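July, 16:20
By Privar support desk, Hondenham

Ticket 726 - Dirnent simulation kit, wrist camera view too dark

Reported: customer is evaluating the kit before purchase. With the default lighting, the object detector loses dark parts as soon as the gripper gets close. Wooden surfaces are picked up without trouble. Customer asks whether this is a fault in the renderer or in the detector.

Step 1. Loaded the customer's saved project on our machine. Fault reproduced in 4 of 20 runs, all with black objects.

Step 2. Swapped the detector for the older Mamani build. Same result. Detector ruled out for now.

Step 3. Checked exposure. It is fixed at start-up and does not follow the view. Raised the fill light setting from the default to 170 and restarted. Detection held for longer but still dropped at close range.

Step 4. Saved a view at default lighting for the developers. 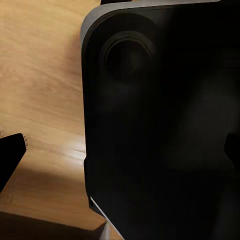
Fig. 1. Default lighting, close range. Grain and gripper fingertip are clear against the wood; most of the black object has little surface detail apart from the rim and the ringed recess.

Status: open, passed to rendering. Workaround sent to customer - keep fill light at 170 and start the approach from further back. Auto exposure has been requested before, see older tickets.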